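Tevar Street kitchenette, fire and food safety walk-through
Checked 2021-07-15. Form 3858, second visit.

1. Extinguisher in date and on its bracket: YES
Tag is signed. I'd like to know who signed it in March, as the initials match no one on the Siddiqui service list.

2. Exit route clear: PARTLY
Door opens fully. The "temporary" shelving from my last visit is still temporary.

3. Work surfaces sound and cleanable: YES
No chips or open joints found. The daily wipe-down sheet is filled in with one pen, in one hand, all the way to the end of the month. I've asked for a new sheet. 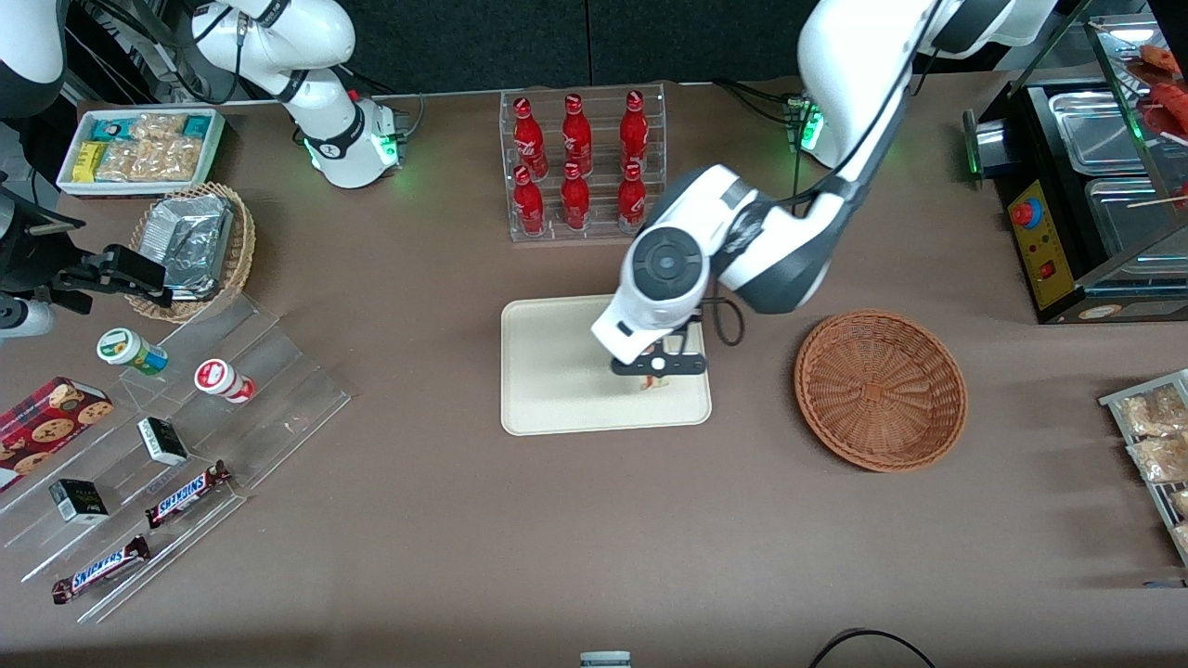
4. Fridge at 5 degrees C or lower: NOT PROVEN
The door display says 3. Door displays say a lot of things. Deltitz to supply a separate thermometer — third request.

5. Wrapped food dated: NO
I was told everything gets eaten the same day. Maybe so, but a label costs less than the argument. Sandwiches need a use-by date on the wrap itself; a note on the fridge door won't do.
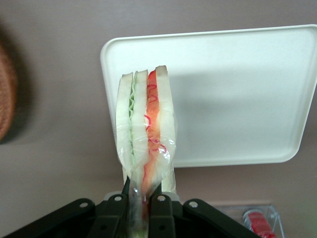
Thilini Sarkar: We ordered 200 date labels from Miretis and they're in the drawer. Can item 5 go to "partly"?

No. Labels in a drawer don't date anything. Item 5 stays open until I see them in use.

6. First aid kit complete: YES
Burn gel replaced. Box still sealed.

Items 2, 4 and 5 carried forward.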